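FOR IMMEDIATE RELEASE
Saturday, January 8, 2022

Diltstead asks residents to empty the drawer

DILTSTEAD – Every home in Diltstead has the drawer. It holds dead batteries, takeout menus from restaurants that closed years ago, a key to something, and at least one old phone being kept "just in case." Burkness Recycling would like the phone. You may keep the menus.

The Burkness Drawer Drive opens today at the former Avach Shoes store on Chege Street and runs through the end of April. Residents can drop off phones, chargers and tablets free of charge, in any condition, including the condition of having been through the laundry.

Last winter's drive brought in 694 phones, along with 226 chargers that fit none of them. It also brought in six TV remotes, which the company does not take and would still like to return.

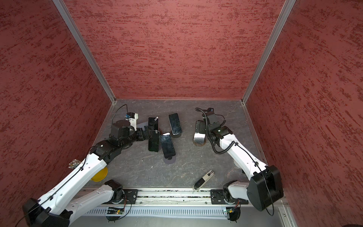 Smartphones at the center of a work area.

"People apologize when they hand them over," said a Burkness spokesperson. "They tell us they meant to fix the screen. We've all meant to fix the screen."

Owners should sign out of their accounts and remove any memory cards before dropping off a phone. Staff cannot recover photos, guess passcodes or settle arguments over whose phone it was. Swollen or leaking batteries should be handed to a staff member – please don't mail them, and please don't put them in the bin with a sticky note.

The first 300 households to take part will receive a canvas tote bag, suitable for storing in another drawer.

Drop-off hours are posted on the door at Chege Street. Parking is behind the building, next to the other parking.

Media contact: Burkness Recycling press desk, Diltstead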